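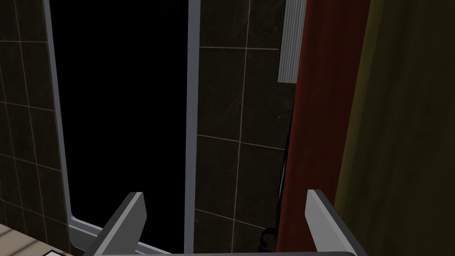 Issue 17

Raneck releases simulated household tasks recorded by remote control

KENDGATE, February. Raneck has released the second part of its Stena set, a body of household tasks carried out in simulation by a person steering a robot arm from a desk. The new part holds 620 recorded runs across 181 room layouts. The first part covered kitchens only; this one adds rooms with tiled walls, curtains and narrow openings.

Each run is driven through the Soliman hand controller. The operator moves the controller and the simulated gripper follows, with a trigger setting the distance between its two fingers. The operator works from a wrist view, with the fingers at the bottom of the screen, and from a second view set back in the room. Both are stored with the joint positions, the finger opening and the controller input, all on one clock.

Lighting is varied between layouts. Some rooms are dim, and dark openings in them show no detail inside. Operators are told to approach such openings slowly and to keep the fingers open until the target can be made out. Runs in which the gripper touches a frame or wall are kept and labelled as contact runs, so that users may include or leave them out.

Tasks in this part include reaching past a hanging curtain, pulling a door shut and picking up a small item from the floor. A typical run lasts about 2 minutes. Pauses made by the operator have not been trimmed.

Operators completed a practice course at the Kendgate site before their runs were accepted. Any run with a break in the controller signal was discarded and recorded again.

The set is supplied with a replay tool, the room files and a written description of every field. Existing Stena users can download the new part with their current login. The format is unchanged from the first part.

Recent items
Soliman hand controller: revised trigger settings
Stena part one: corrections to kitchen layouts
Replay tool: notes on installation
Kendgate site: practice course outline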